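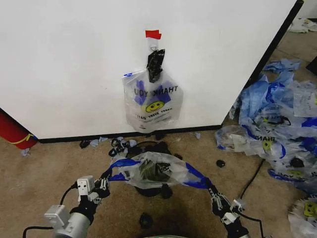 HUMWOOD FITNESS TO OPEN SECOND CLUB IN AUGUST, WITH FEWER MIRRORS

Former carpet showroom in Mimgate becomes a gym for people who have already quit one

MIMGATE, 20 May 2019 — Humwood Fitness, the strength and conditioning club that has spent nine years telling its members to go home and get some sleep, will open a second location in August. The new club takes over the old Correia carpet showroom on the east side of Mimgate, a building best known locally for a closing-down sale that outlasted two mayors.

The club will have 30 squat and bench stations, a rowing room, a short indoor track and a stretching area that members will be strongly encouraged to use and will probably walk straight past. There will be no juice bar. There will be a water fountain, and it will be cold.

"People keep asking what our concept is," said Aníbal Quintela, founder and head coach of Humwood Fitness. "You pick up something heavy, you put it down, and you do it again a couple of days later. I looked for a more exciting way to say that, and the consultant wanted money for it."

Membership at the Mimgate club will run month to month, with no joining fee and no contract. Members who want to leave can do so by email, at the front desk or by phone, and will not be transferred to a man named Retention. Anyone who leaves and comes back gets the old rate for 8 weeks, on the theory that they feel bad enough already.

Classes will be kept small and led by coaches who trained at the original Humwood club. The opening timetable includes beginner barbell, rowing for people with bad backs, a lunchtime class short enough to fit inside an actual lunchtime, and a late evening session for restaurant workers. The popular over-60s group, which has outgrown its present room and been politely asked to stop dropping the kettlebells, will move to the new building as soon as the doors open.

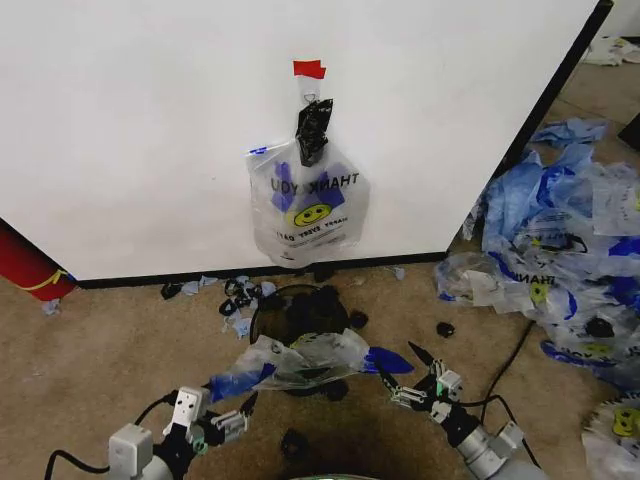

A twisted black plastic bag and a "THANK YOU" shopping bag hang from a small adhesive hook on a white panel.

Humwood will also be the first club in the area to offer Zustudano, a bodyweight class Quintela developed with his coaches over the last two winters. It combines slow floor work with carrying sandbags from one end of the track to the other. The name has no meaning in any language the staff could find, and they did look. Early participants have called it "fine," "longer than I expected" and, in one case, "a good reason to buy new socks."

The Mimgate location will have mirrors on one wall only. Quintela said the decision came from watching members at the first club, where the mirrors are used partly for checking squat depth and mostly for checking hair. The money saved went into better flooring and a ventilation system that the contractor described as excessive.

"I grew up in gyms where you could taste the air," Quintela said. "Some people miss that. They are welcome to visit my cousin's garage."

Parking is free behind the building. Cyclists will find covered racks by the side entrance, and people who drive four blocks to use a treadmill will find no judgment whatsoever — at least none that the staff will say out loud.

Early sign-ups are now open at the front desk of the original Humwood club. People who register before opening day receive a free first month, one coaching session and a T-shirt, available in gray. Existing members can use both clubs at no extra cost and do not need to fill out a form, although a form exists for anyone who enjoys them.

About Humwood Fitness

Humwood Fitness is an independently owned strength and conditioning club. It employs coaches, a front desk team and one very patient plumber. The club does not sell supplements, meal plans or vests.

Media contact

Reporters who would like to tour the Mimgate building, or try a class, should ask for Aníbal Quintela at the Humwood front desk. Sneakers are required. Photographers may stand on the track but should keep left when the sandbags come through.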